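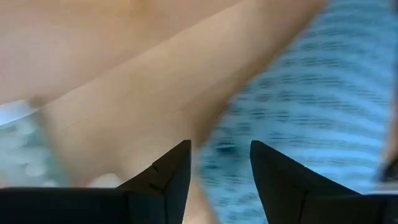 Bimanual sorting study: bench inspection and method checklist
Site: Duvitberg laboratory, bench two
Inspector: Nobuhle Khumalo
Study lead: Teodoro Cabello
Session: Saturday, before and during recorded trials

Part A. Workspace and arms

A1. Base plates secure on both arms.
Satisfactory. Both plates were checked by hand with the motors off.

A2. Cables clear of the full travel of each elbow.
Action required. The cable on the left arm hangs down to the floor before it reaches the table. It does not foul the joint, but an operator could catch a foot in it. To be clipped before the next session.

A3. Gripper fingers free of chips and cracks.
Satisfactory with comment. Inspect the inner faces near the tips at each change of operator and enter any mark in the log.

A4. Stop button tested from both operator positions.
Satisfactory. Tested by Sohail Marwat and Yolanda Pacheco in turn.

Part B. Objects and starting layout

B1. Containers placed as the protocol requires.
Satisfactory. The striped bin goes to the rear left. The yellow and orange baskets may stand at any angle, provided that both are empty at the start.

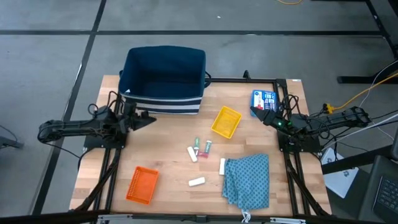 B2. Small items scattered by hand, without a template.
Satisfactory. The protocol asks for a fresh layout at the start of every trial. Ms Pacheco was reminded that items must stay within reach of at least one arm.

B3. Cloth left bunched.
Satisfactory. Cloth handling is scored separately from rigid items. Mr Cabello notes that the Vatimen policy was trained largely on folded cloth – results for the two conditions should not be pooled.

B4. Wrapped rolls included in the object set.
Satisfactory with comment. Clear film gives highlights that may affect grasp selection. Replace any roll whose film has torn.

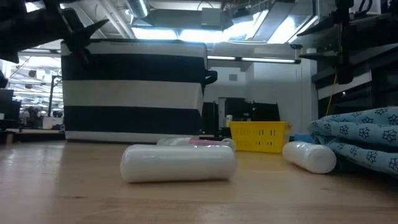
Part C. Records and scoring

C1. Trial count agrees with the log.
Satisfactory. The log shows 196 trials, of which 19 were stopped by the operator. Stopped trials are to be kept and scored as failures.

C2. Scorer independent of operator.
Not met for 4 trials. Casimiro Benítez both operated and scored. These are to be scored again by Mr Marwat.

C3. Blurred wrist images retained.
Satisfactory. Motion blur alone is no ground for removing a trial.

Outcome: approved to continue, subject to A2 and C2.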